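Urnholm Harbor Hotel to Reopen With 60 Rooms After Winter Closure

By Lena Rutkowska
Jun 6, 2025

The Tlapale Hotel on the Urnholm waterfront will take guests again later this month, ending a closure that began in January when a heating main failed and flooded the lower two floors.

All 60 rooms will be open from the first night, general manager Refugio Ayala said. The owners had considered bringing the building back one floor at a time but decided against it once the new boilers passed inspection.

"We didn't want people eating breakfast next to a drill," Ayala said. "It cost us most of the spring, and I'd still make the same choice."

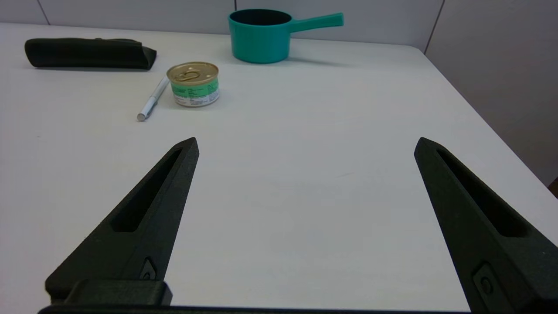

The ground floor has changed the most. The old gift shop is gone and the front desk has moved into that space, closer to the street door. Guests arriving from the ferry used to cross the whole lobby with their bags to check in. The former desk area is now a lounge with seating for 20, and coffee will be served there until the restaurant opens for lunch.

Two meeting rooms on the second floor have been joined into one larger room. It can be rented by the half day, and hotel guests will get a lower rate. Bookings for the fall are already open.

Upstairs, the rooms keep their old layout. Carpets and mattresses are new throughout, and the bathrooms on the harbor side have walk-in showers in place of tubs. Six rooms now have wider doors and step-free showers. Before the closure the hotel had none, a common complaint in guest reviews.

Dulce Figueroa, who handles reservations, said travelers whose winter and spring stays were canceled have been offered first pick of summer dates at the price they paid originally. Those who took refunds are included. The offer has to be used by the end of the season, and it does not cover the suites.
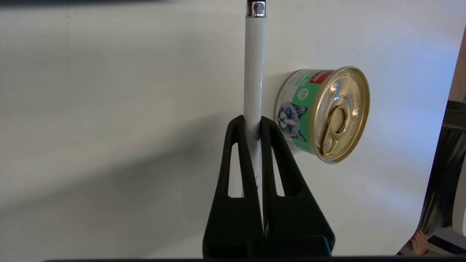
Parking and Transportation

The hotel lot behind Grulska Street will stay closed through the summer while the drainage is replaced. Guests can use the public garage two blocks away and will receive a discount ticket at check-in. Oversize vehicles do not fit in the garage and will have to use the lot at the ferry terminal.

A free shuttle to Waltov station will run every hour, with the last trip leaving the hotel at 6 p.m. Later arrivals will need a taxi or the number of the local bus, which stops across from the main entrance. The shuttle has room for luggage but not for bicycles.

Restaurant

Yatziri Zavala, who cooked at the hotel for several years before leaving to work in Waltov, is returning to run the kitchen. Her menu is shorter than the old one and leans on fish from the harbor market. Breakfast is included in the room rate — a change from last year, when it was charged separately.

The restaurant will be open to the public for lunch and dinner every day except Monday. Dinner reservations can be made by phone or at the front desk.

Rutilio Lozano, who manages the ferry ticket office, said the closure was felt along the waterfront, particularly on weekends. Several small guesthouses filled up early this spring and were sending callers across the bay.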